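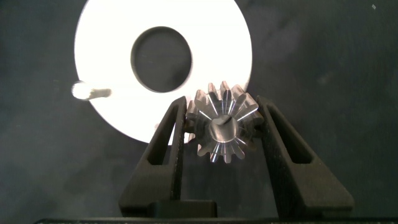
Lusmont Gear Picking: Open Day Recordings

README and data card, version 2

Contents of this file
Summary
The open day
The task
Files and folders
How a recording is marked
Known problems
Remarks from people who used the data
Use and license
Contact

Summary

This folder contains the recordings that we made during the open day at the Tukport workshop on 26 Jul 2025. Visitors could watch a robot arm pick up small machine parts, mostly gears, and they could also control the arm themselves for a few minutes. Every attempt was recorded, also the bad ones. There are 826 attempts in total, made by visitors and by our own team.

The collection is small if you compare it with what larger groups publish. We share it for two reasons. First, most of the people who held the controller had never done it before, and such data is not easy to find. Second, several visitors asked us whether they could look at their own attempts at home, and we promised that they could.

If you only want to see what the data looks like, open the folder "short" and read the part "How a recording is marked". The rest of this file you can read later.

The open day

The open day is held every year by the firms that share the Tukport building. In earlier years we only showed a video of the arm and gave a talk. The video was polite and clean and people walked past it. In March Chia-jung Yeh proposed that we let the arm work in front of the public the whole day, with real parts, and that we do not hide it when something falls. We were not sure about this plan, but we followed it.

The table stood near the big door of the hall. Behind the table was a screen with the view of the wrist camera, so that people in the second row could follow too. The program had two parts which changed every half hour. In the first part, the arm was controlled by one of us, and Krisztina Kiss explained what was happening. In the second part, visitors took the controller. Each visitor had 10 minutes, but many stopped earlier, and some gave their remaining time to a child or a friend.

I should say something about the controller, as there were many questions about it. It is a handle that you hold in one hand. When you move your hand, the arm makes the same movement, but slower. A small lever under the finger closes the gripper. The handle was made by Hedorier and we changed only the lever, which was too stiff for small hands.

The arm was set to a low speed for the whole day. There was a line on the floor and a stop button on both sides of the table. The stop button was pressed several times by visitors who only wanted to know what it does. These moments are in the data also, see "Known problems".

The task

The parts come from a box of training parts that we use in our own courses: spur gears, a bevel gear, flat washers and some short pins. All of them lie loose on a dark gray surface. The visitor was asked to do the following:

1. Move the gripper over the gear that was named by the helper.
2. Open the fingers wide enough.
3. Go down slowly and close the fingers on both sides of the gear.
4. Lift it, hold it until the helper says "good", and put it down again at any free place.

Steps 1 and 3 look simple and they are the steps where people had the most trouble. From the wrist camera you look down between the two fingers, and a gear that seems to be near the fingertips can still be well out of reach. Nearly everybody closed the gripper too early on the first attempt. On the second attempt many went too low and pushed with the fingertips on the table. The arm feels this and stops by itself, which made some people think that they had broken it.

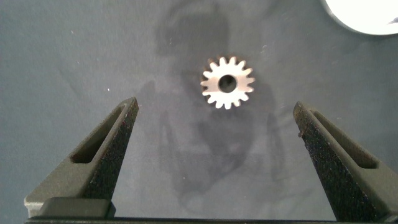
After two or three attempts most visitors found a way to do it. Some looked only at the screen, others looked only at the real arm and never at the screen. We noted which of these they did, if the helper had time to see it. The note is in the column "look" and has the values "screen", "arm", "both" or is empty. I am quite curious whether the difference can be seen in the movements, but I have not studied it.

Bright parts were more difficult than we expected. The workshop lamps shine directly on the table and the face of a gear can become almost white for the camera. For a person this is no big problem. For a program which must find the teeth or the center hole, it is. We decided not to change the lamps during the day, so at least the light is of the same kind in all recordings.

Files and folders

full: all attempts, one folder for each attempt, named by number
short: a small selection for a first look
tables: one line for each attempt, and one line for each visitor session
notes: the handwritten notes of the helpers, typed by Siu-ming Shek

In one attempt folder you find the wrist camera pictures, the position of the arm, the opening of the gripper, and a small text file with the marks. The table "stills" in the folder "tables" lists 2,677 single pictures that we chose by hand, mostly from the moment when the gripper closes and from the moment when the part is held. If you want to train something that finds grippers and gears in a picture, begin with these.

The numbers of the attempts follow the clock of the recording computer. The names of the visitors were never typed into the computer. Each session has a code only, and the visitors received their code on a paper card.

How a recording is marked

Each attempt has one of these marks:

held: the named gear was lifted and kept until the helper said "good"
slipped: the gear was lifted and then lost
wrong part: another part was lifted
missed: the gripper closed and held nothing
stopped: the attempt was ended by the stop button or by the arm itself

The marks were given at the table by the helper and were checked later by Oi-ling Cheng, who watched everything again on the wrist camera. Where the two did not agree, both marks are in the file and the field "agree" has the value "no". Please do not simply take the first one. The helper saw the table from the side, and Oi-ling saw it from the wrist, and sometimes the one was right and sometimes the other.

"Held" does not say that the gear was held nicely. A gear can stand upright between the fingers with the pads pressing left and right, and this is a good grip. It can also hang by one tooth. For us both are "held" if they lasted long enough. There is a second field, "grip", with the values "even" and "uneven", but it is filled only for the team attempts.

Another point is the order of the parts. When a gear was put down, it stayed where it was, and the next visitor started with this arrangement. So one gear can lie on a washer, or a pin can be in the way, and the attempt becomes harder or easier. We put the parts back in a simple arrangement only when the program changed.

Known problems

The clock of the camera and the clock of the arm are not exactly the same. In the morning the difference is very small, and in the afternoon it is larger. The script "align" in the folder "tables" corrects most of it.

In some attempts the first pictures show the end of the attempt before. The helper pressed the record button too late or forgot to press it at all. They are marked with "late start".

Attempts with the mark "stopped" are of very different kinds. A stop by a curious visitor is not the same as a stop by the force limit, but the file knows the difference only when the helper wrote it down.

The voices in the hall were not recorded. When a visitor suddenly moves in the other direction, the reason is often that somebody in the family called out advice, and you cannot know this from the data.

Version 1 had a mistake in the session table: the columns for left hand and right hand were exchanged. If you downloaded it before, please take the new table.

Remarks from people who used the data

We asked the first users to write to us, and we put their remarks here with their permission. I shortened them a little. The most frequent question was whether "held" can be divided further, and whether the washer behind a gear disturbs the detection when both are bright.

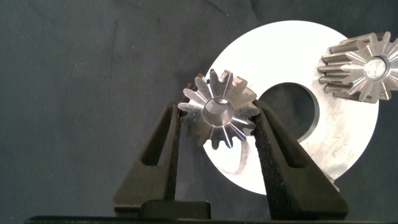 Yi-chun Tu writes that the marks were enough for her work, but that she had to throw away many of the attempts with "late start" and would prefer to have them in a separate folder. She also trained a small model on the stills only, and it often took the hole of a washer for the bore of a gear. With the arm position added, the result became better. She asks for more attempts with left-handed visitors.

Our answer: the separate folder will come in the next version. For the left-handed visitors we can only wait for the next open day. It is a good idea to write it on the sign at the table, so that they know they are welcome.

A visitor from the afternoon, who asked to stay without name, found the own session with the code card and was surprised how slow everything looked. At the table it had felt very fast.

Use and license

You may use the recordings for research, for teaching and for your own projects, also commercial ones. Please mention "Lusmont Gear Picking, Tukport open day" and the version number. Do not try to find out who a visitor was. If you correct marks, we would be glad to receive the corrected table.

A visitor who wants a session removed can send us the code. We delete it from the next version and write the attempt numbers in the list "removed", so that other people can delete them too.

Contact

Questions about the marks: Oi-ling Cheng
Questions about the notes of the helpers: Siu-ming Shek
Questions about the arm, the handle and the next open day: Chia-jung Yeh

Please write the version number and the attempt number in your message. We read all messages, but in the weeks when we give courses the answer may take longer.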